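Sorting line automation at our packing house – who's been through it?

pomelo_shift
Burton put two sorting arms on our citrus line in June and I'm still making up my mind. I used to grade by hand, all day, elbow to elbow with my buddies. Now I mostly clear jams and watch a screen. 25 of us on the floor, same as before, but the talking is gone.

gratewalker
We got the Kozma units. My wrists quit hurting in a month! I wouldn't go back for anything.

pomelo_shift
Sure, wrists are better. But did your pay move? Mine didn't, and now I'm the one who gets yelled at when it stops.

linelead_2
Pay is on your manager, don't blame the arm. Ours logged 2,006 crates on a night shift and everybody went home on time.

gratewalker
Kinda disagree, lead. Faster line, same check – that stings.

pomelo_shift
Right. And they've started asking us to teach it the small stuff too, picking up soft fruit without bruising it, cherry tomatoes next to mandarins and so on.

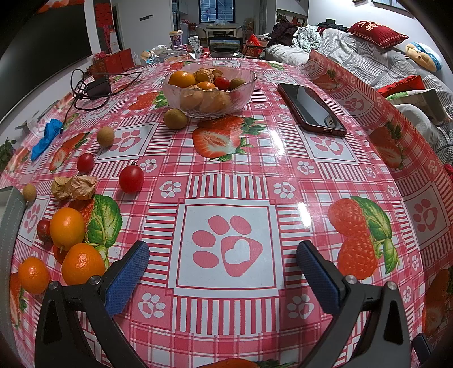

I like that part more than I figured I would, but I want it written into my job title before I do much more of it.

Related threads
Treseo vs Drekent belts
Night shift and screen fatigue

We use cookies to keep you logged in. OK

Reader comments (2)
bz_orchard: Get the title in writing first.
tallcrate: Same story at our place, minus the teaching.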